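Sports Science Project – Final Report
Effect of a short warm-up on bowling accuracy in club cricket
Submitted October 31, 2018

1. What we wanted to find out

Whether a ten-minute warm-up makes amateur bowlers hit a good length more often than going in cold. Our coach at Zeltthorpe swears by a long warm-up, most of the players skip it. Seemed worth testing.

2. Method

Eight bowlers, all from the Zeltthorpe second team. Testing was in June, in the nets, mostly evenings. Each bowler did sessions with the warm-up and sessions without. Target was a chalk box on the pitch, on a length just outside off stump. Ball pitches in the box = hit. On the line counts as a hit.

We planned 100 balls each, 800 total. Ended up with 779 usable. The other 21 were no-balls or the chalk had worn off and we couldnt agree.

Warm-up was jogging, arm circles, then six easy balls at an empty net. Same order every time.
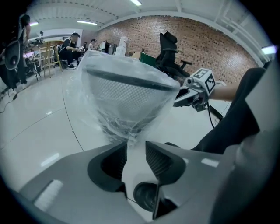
4 min read

3. Recording

Hits and misses went on paper first, then into Ramix at the end of each evening. Ramix crashed twice and we lost one sheet's worth of typing – had to redo it from the paper copy. Keep the paper.

Speed was not measured. We asked Westura about borrowing a radar gun, no reply before the test dates.

4. Results

Overall, 200 hits from 779 balls, so just under 26 percent. Lower than we expected.

With warm-up: 121 hits.
Without: 79 hits.

Ball numbers in the two groups were close but not equal (see table in appendix). Biggest gap was in the first over of each session. By the fourth over there was hardly any diffrence. Spinners changed less than seamers, but we only had two spinners so can't say much.

5. Problems

Bowlers knew which session they were in. Wind on two evenings. One seamer had a sore shoulder and bowled off a short run for his last session, we left those balls in.

6. Conclusion

Warm-up helped, mainly early on. Next group should use more bowlers and try the Ventura indoor nets – no wind, and the lines are painted.

Appendix: table of balls by bowler and session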